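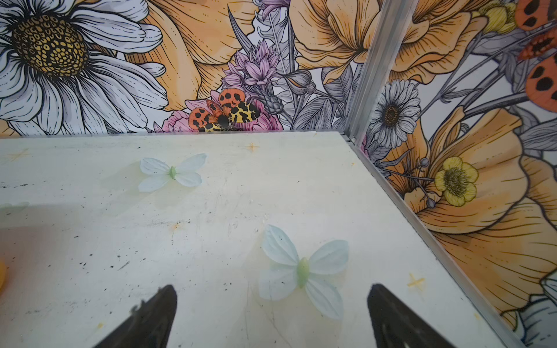

Kieran Mulcahy
Design technician, Flollell oral syringe project

Notebook, March 2024

Picking up from where I left off with the bottle adaptors. I know I said last time that the adaptors were finished and we could all go home, but I spent most of the morning with the new batch from Costello and I've changed my mind about at least one thing, so bear with me while I get it down before lunch knocks it out of my head.

The adaptor itself (the little plug that sits in the neck of the medicine bottle so a parent can turn the whole lot upside down and draw up a dose) seals beautifully now. I tried 36 of them in the standard brown bottle, using the strawberry placebo syrup, and only two wept at the collar. Both had a bit of flash on the lower rib that you can feel with a fingernail. I've put them in a bag with a note for Costello, and I'll ring rather than email, as their toolmaker is a lovely bloke who explains things properly when you get him on the phone.

Where I'm less happy is the pull-off. You draw up the dose, turn the bottle upright again, pull the syringe out, and with the thick syrup there's a suck and then a pop, and a fair chance of a pink dot on your shirt. I've got three on mine. It's fine at a bench with two free hands. At two in the morning with a hot, cross toddler on your hip it would drive me mad, and I say that as someone who has done his share of those nights. I'd like to try the shallower taper that Zsolt drew up back in July. We put it aside at the time because it leaked, but that was with the old rib, and I don't think we were fair to it.

Printing on the barrel next. We ran the rub test again with the new ink: 200 strokes with a damp cloth and a bit of dish soap, then 400 on a second lot to see where it gives up. After 200 the markings were as good as new and I was very pleased with myself. After 400 the half-millilitre lines had gone thin near the flange, right where your thumb sits, though the numerals were still easy to read. Elier's ink did better than the one we had been buying, no question, and I'd be glad to stay with it. I would still like to see the short lines printed a touch heavier. Zsolt reckons heavier lines make it harder to read the dose precisely, and he has a point, so we're going to print a few each way and hand them around the office to people who haven't been staring at them for months. Must remember to include someone who needs reading glasses and has left them at home.

Plunger force. Readings are still creeping up on the samples that have been through the steam steriliser. Fresh from the bag they glide. After repeated cycles they get sticky at the start of the stroke, then let go in a rush – exactly what you don't want with the tip inside a baby's cheek. I had a run of readings up to 34 newtons to get the worst one moving and I don't altogether trust the gauge at that end, so it's going off to be checked and I'll repeat the lot when it's back. If the numbers hold we need to talk about the seal material again. Zsolt, I know. Sorry.

Small things, so I don't lose them:

The purple plungers look terrific but you can't see the edge of the seal against the syrup. White was better. Dull, but better.

Cap tether is too short to fold back out of the way. Even another few millimetres would help.

Leaflet draft says "insert gently into mouth". Could it say inside the cheek, and sit the baby upright? The pharmacist we spoke to was quite firm on that and I'd hate it to get dropped in the edit.

We're nearly out of strawberry syrup. Orange next time, please, I can't stand the smell of the stuff any more.

Zsolt Bakos is on the bench tomorrow while I'm at the dentist. The shallow-taper drawing is in the blue folder, the two weepers are in the bag by the sink, and the steamed plungers are in the tray with the lid on – please leave them in order, the tray isn't labelled yet and I'm going by position.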